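3.2 Materials and Task Layout

The placement task was designed around objects that most office workers handle several times a day. Each trial used one smartphone and one desk stand. The stand is a small black model with a round, flat base and a tilted clamp head. The phone begins each trial lying flat on the table, apart from the stand, and the trial ends when it rests in the clamp and has been released.

We chose a stand of this type over a simple slotted block for two reasons. A slotted block accepts a phone at almost any angle and gives little information about how the final approach is controlled. A clamp head must be met at its own tilt, and a small base moves easily if the phone is pushed against it from one side. Both properties were noted by Amoah in the earlier Stoltia desk study, where stand displacement was the most frequent cause of a failed placement.

The work surface is a light wooden tabletop with visible plank seams, bounded by pale panels at the left, back, and right. Other items were also present in this layout, including a microphone on a tripod, further phones and stands, and small toy pieces. Clutter is treated separately in the Ansah layout (Section 3.4), which uses the same table. 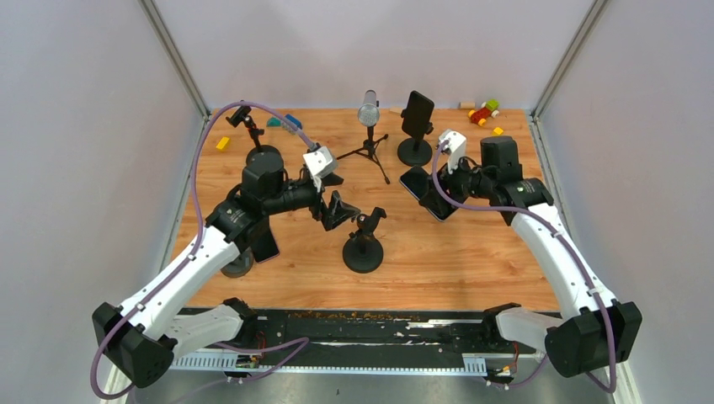 Figure 2. Placement layout with the stand near the center of the table, its clamp empty, and the phone lying flat.

3.3 Procedure and Scoring

A total of 240 trials were run in blocks of 20. The starting position of the phone was changed between blocks, while the stand was returned to the same mark before every trial. Each trial had a limit of 60 seconds. Trials that reached the limit were scored as incomplete and were not repeated.

A placement was scored as complete if the phone stayed in the clamp for 2 seconds after release. Displacement of the base was measured from the mark to the center of the disk. Rotation of the base was not scored, as a round base offers no edge from which to read it. The tilt of the clamp head was set at the start of each block and checked again at the end. Blocks in which the head had shifted were kept in the main analysis and flagged in the Zikedari record sheets.

Phones were placed in landscape orientation throughout. Portrait placement was tried during piloting and dropped, as the raised center of mass caused the stand to lean before release and made the displacement measure hard to interpret.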